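거실 및 식탁 구역 소형 물품 정리 사업 중간 보고

수신: Edisine 생활환경 지원팀
작성: Yufang Cui (Zinel 정리수납 연구실)
작성일: 2020-07-17

1. 보고 범위

본 보고는 Bisanora 주거동 시범 세대의 공용 생활공간에서 진행 중인 소형 물품 분류 및 수납 작업의 2차 기간 실적을 다룬다. 대상 구역은 거실과 식탁 주변이며, 침실과 주방 상부장은 이번 기간에 포함하지 않았다. 주방 상부장은 1차 기간에 완료되었고, 침실은 세대와의 일정 협의가 끝나지 않아 다음 기간으로 넘겼다.

지원 협약서 별지에 따라 예산 집행 내역은 별도 서식으로 제출한다. 본문에는 작업 내용과 분류 기준의 변경 사항만 기재한다.

2. 작업 방식

세대 내에 흩어져 있는 소형 물품을 식탁 위로 모은 뒤 용도별로 나누고, 보관 위치를 정하여 되돌려 놓는 순서를 따른다. 바닥이나 소파 위에서 분류하던 1차 기간의 방식은 폐지하였다. 작은 물품이 쿠션 사이로 들어가 재수거에 시간이 걸렸고, 작업자의 자세 부담도 컸다. 식탁 높이에서 작업한 뒤로는 한 세대당 평균 소요 시간이 대략 19분 줄었다.

식탁은 대리석 무늬 상판에 파란 해파리 그림이 인쇄된 제품을 그대로 사용하였다. 상판을 가로지르는 가는 금색 선을 분류 경계로 쓰자는 의견이 있었으나, 그림의 짙은 부분 위에서는 어두운 색 물품이 잘 구별되지 않아 채택하지 않았다. 다음 기간에는 무늬 없는 연회색 깔개를 상판에 덮고 작업한다. 깔개는 Yan 상사에서 견적을 받았으며, 세척 가능한 재질로 한정하였다.

3. 분류 기준

가. 필기 및 사무용품
마커, 바인더 클립, 자, 메모지 등을 포함한다. 마커는 뚜껑 상태와 필기 여부를 확인한 후 보관하고, 잉크가 나오지 않는 것은 즉시 폐기 대상으로 돌린다. 클립류는 크기와 관계없이 한 용기에 모은다. 1차 기간에 크기별로 나누었던 용기는 세대에서 유지되지 않았다.

나. 완구 및 장식용 소품
인형, 소형 피규어, 장식 접시 등이 해당한다. 수량이 가장 많고 소유자 확인이 필요한 항목이다. 피규어는 내용물을 밖에서 확인할 수 있도록 투명 유리병에 담는 것을 원칙으로 한다. 금속 뚜껑이 있는 병을 우선 사용하되, 어린이가 있는 세대에서는 뚜껑 있는 투명 플라스틱 용기로 대체한다. 옷이나 모자가 달린 인형은 병에 넣지 않는다. 부속이 걸려 꺼내기 어렵고 변형될 우려가 있다.

다. 용기류
병, 틴 케이스, 달걀형 용기, 상자 등이다. 내용물이 있는 용기와 빈 용기를 먼저 나눈다. 바코드 라벨이 붙은 병은 라벨을 제거하지 않고 품목과 유효기간을 확인한다. 내용물을 알 수 없는 병은 세대 확인 전까지 폐기하지 않으며, 다른 용기로 옮겨 담지도 않는다.

라. 보류
위 세 항목 어디에도 넣기 어려운 물품을 임시로 둔다. 보류 상자의 보관 기한은 3주로 하고, 기한이 지나면 세대에서 처분 여부를 결정한다.

4. 기간 중 실적

계획한 17개 세대의 1차 분류를 모두 마쳤다. 이 중 2개 세대는 보류 물품이 상자 용량을 넘어 재방문이 필요하다. 두 세대 모두 완구 및 장식용 소품의 비중이 높았고, 형제간 소유 구분이 되어 있지 않았다. 재방문 시에는 분류에 앞서 소유자별 색상 스티커를 부착한다.

용기류에서는 뚜껑과 본체가 맞지 않는 사례가 반복되었다. 뚜껑만 남은 경우 보류로 넣지 않고 당일 짝을 찾아 보고, 찾지 못하면 세대 동의를 얻어 폐기하도록 지침을 고쳤다.

5. 문제점과 조치

첫째, 원통형 물품이 식탁에서 굴러 떨어지는 문제이다. 마커와 병을 눕힌 상태로 분류할 때 발생하였다. 병은 세워 두고, 마커는 낮은 테두리가 있는 쟁반에 담아 분류하도록 변경하였다. 유리병에는 이 지침을 예외 없이 적용한다.

둘째, 식탁 의자의 배치이다. 등받이가 높은 의자를 식탁에 붙여 두면 반대편에서 손이 닿지 않는다. 작업 전 의자를 뒤로 빼고, 쿠션이 놓인 의자에는 물품을 임시로 올려 두지 않는다.

셋째, 기록 양식의 불일치이다. 작업자마다 틴 케이스를 용기류 또는 장식용 소품으로 다르게 기재하였다. 내용물이 없으면 용기류, 있으면 내용물의 분류를 따르는 것으로 통일하고 기존 기록도 같은 기준으로 수정하였다.

6. 다음 기간 계획

재방문 세대의 보류 물품을 우선 처리하고 침실 구역에 착수한다. 거실 구역은 신규 분류 없이 유지 상태만 점검한다. 점검 항목은 용기별 라벨 부착 여부, 보류 상자의 기한 경과 여부, 식탁 상판의 물품 잔류 여부로 한다. 결과는 11월 정기 보고에 포함한다.

Edisine 측에는 깔개 구입 건의 비목 변경 승인을 요청한다. 현재 소모품비로 편성되어 있으나 반복 사용 물품이므로 비품비로 옮기는 것이 타당하다. 승인 전에는 구입을 진행하지 않는다.

붙임. 식탁 구역 물품 현황

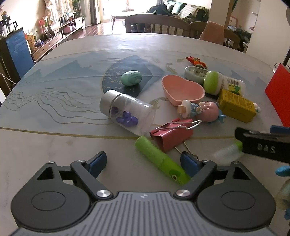 붙임 사진. 해파리 무늬 식탁 위의 소형 물품: 피규어가 든 유리병, 연두색 마커, 빨간 바인더 클립, 하트형 접시 등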